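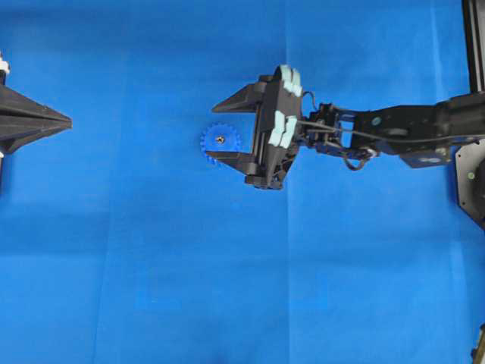
Section 4: Registering a Squad and Submitting a Team Sheet

Applies to: Panham Match Administration, club secretary accounts
Last revised: July 19, 2019

4.1 Purpose of this section

This section explains how a club secretary enters a squad for a cup competition and submits a team sheet before each match. It covers the Lonier Cup and the Gunport Shield. League fixtures use a different form and are described in Section 5.

The steps below must be completed by an account with secretary rights. Coaches may view a team sheet at any time but cannot submit one.

4.2 Before you begin

Have the following ready:

The club's registration code, as shown on the affiliation letter.
The registration number of each player.
The colors of the first and second choice uniforms.
The name and telephone number of the club's match day contact.

Note: A player whose registration is marked Pending may be added to a squad but may not be named on a team sheet. The system shows a gray bar beside the player until the registration is approved.

4.3 Entering the squad

1. Sign in and select Competitions from the main menu.

2. Select the cup competition. If the competition is not listed, the club's entry has not been accepted. Contact the competitions office before going further.

3. Select Squad, then New Squad. The form opens with the players from the previous season already listed.

4. Remove any player who has left the club. Removing a player from a cup squad does not cancel the player's registration.

5. Select Add Player and enter the registration number. Check the name and date of birth that appear, then select Confirm.

6. Assign a shirt number to each player. Numbers from 1 to 99 are accepted. The number 100 and above will be rejected, and the same number may not be given to two players in one squad.

7. Mark at least 2 players as goalkeepers.

8. Select Save Squad. The status changes from Draft to Entered.

Caution: A squad left in Draft when the entry window closes in March is not carried forward. The club will be unable to submit team sheets for the later rounds.

4.4 Players who have appeared for another club

A player who has already played in the same competition for another club in the same season is cup-tied. The system checks for this when the squad is saved and again when each team sheet is submitted.

If error 1272 appears, the named player is cup-tied and must be removed from the team sheet. The player may remain in the squad list. If the club believes the record is wrong, select Query Record and attach the earlier team sheet. A query does not make the player eligible while it is being reviewed.

Note: An unused substitute is not treated as having played.

4.5 Submitting the team sheet

1. Open the fixture from the Fixtures page. Check the venue and kickoff time. For matches moved to a neutral ground, the venue field is shown in bold.

2. Select Team Sheet. The squad appears in the left column and the empty team sheet in the right column.

3. Move eleven players to Starting and the remaining players to Substitutes. The competition rules permit a match day list of up to 19 players.

4. Select the captain and the starting goalkeeper.

5. Choose the uniform. If the colors are close to those of the opposing club, a warning appears. The visiting club must then change, unless both secretaries have agreed otherwise in writing.

6. Enter the names of the team officials who will sit in the technical area.

7. Select Review. Read the full list once with the head coach before submitting.

8. Select Submit. A receipt is sent to the club's registered e-mail address. Keep the receipt until the result has been confirmed.

Caution: Submission is final one hour before kickoff. After that time, changes may be made only through the referee and only for injury or illness during the warm-up. The referee records the change on the paper copy, and the secretary enters it in the system after the match.

4.6 Team strength declarations

From the third round onward, the form includes a declaration that the club has named a team in keeping with the standing of the competition. The declaration must be checked before the Submit button becomes active. Clubs are free to rest players and to select younger players. Where more than half of the starting team did not appear in the club's previous league match, a comment box opens and a short explanation is required. The comment is seen by the competitions office only.

4.7 Clubs playing abroad

Clubs taking part in the invitational round in Lagos should set the fixture time zone before opening the team sheet. Select Settings, then Time Zone, then Lagos. All deadlines on the fixture page will then be shown in local time at the venue. Return the setting to its original value after the final match of the trip.

4.8 If the system is unavailable

Use the blank team sheet in Appendix C. Complete it in block capitals, sign it, and give one copy to the referee and one to the opposing club. Enter the same information in the system by noon on the day after the match.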